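Tornness Open Day: Progress Report for July

Dear Mayu Shibata,

We held our open day at the Tornness workshop this month, and I'm delighted to say it went better than any of us had hoped. The doors opened at 10 a.m. and the sign-in sheet shows 367 visitors by closing, a lot of them families from Drasov who had never been near a working robot before. Thank you for making it possible!

Your grant paid for the safety screens, the printed guides (two languages, both gone by mid-afternoon) and travel for the Stosik team, who brought seven people and stayed to help us pack up. Pankaj Nautiyal ran the main bench from start to finish and had almost lost his voice by the end. His packing demonstration drew the biggest crowd, so I'll spend most of this report on it.
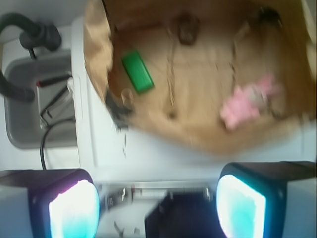

Packing is a good thing to show the public. Everyone has filled a shopping bag, and people had opinions on how it should be done before Pankaj finished his introduction. Soft toys were the favorite by a mile, and the pink plush lying in the paper bag with the little green object got more questions than the arm did. Children wanted to know if it hurt to be squeezed. Their parents asked better things than I was ready for, such as how the fingers deal with a bag whose rim is as crumpled as that one, and we ended up talking about paper for a good ten minutes. The lit pads on the fingers went over well too, especially with the younger ones.

We collected 71 comment cards. Most asked for longer sessions and more chairs, and several teachers want to bring a class. Jitpraphai has offered us its hall for a second event, with room for two benches side by side, and I'd love to say yes.

Still to do: type up the cards, fix the sound at the back of the room, and send you the final costs. Printing came in a little over and travel a little under. Pankaj is also writing up his notes for the school visits, and I'll forward them as soon as I have them.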